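July 2022
Lucero Tello
2 min read

Morning

Started on the packing inserts for the Zarden order. The Tramix sheet is stiffer than the last lot and springs back after creasing, so I scored a test piece twice along each fold line before bending it. Two passes with the bone folder held the angle. One pass did not. Cut width stays at 740 mm for the full sheets; offcuts under 40 mm go in the bin by the door.

Pushed the two beige tables together for the extra depth. They differ slightly in height and the seam catches a blade, so all cutting is to be done on the near one. Gray tray on its side in the middle, tissues at the back near the center. 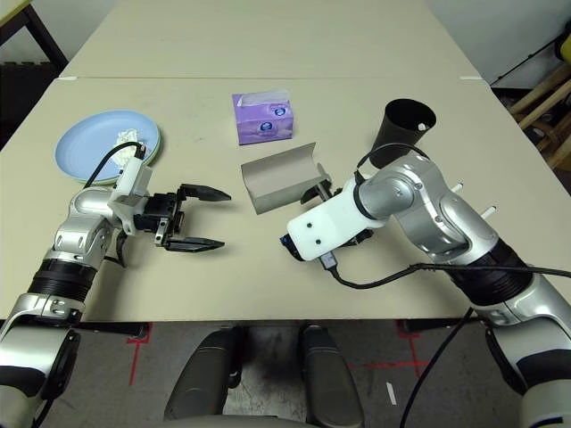 Afternoon

Rainer Diekmann came by with the revised drawing. The side walls go up by 20 mm and the base is unchanged. I redrew the template in pencil and marked the old one void. He would like the Muñoz inserts in the same sheet, which I doubt will work at that depth, but I will cut one and see.

Creased sheet 37 against the grain by mistake and the outer face cracked along its length. Kept it for practice cuts.

Blade changed at four. Wiped down both tables, moved the chair out of the walkway. Still to do: order more sheet from Jadstead, check the height of the table feet, find the long steel rule.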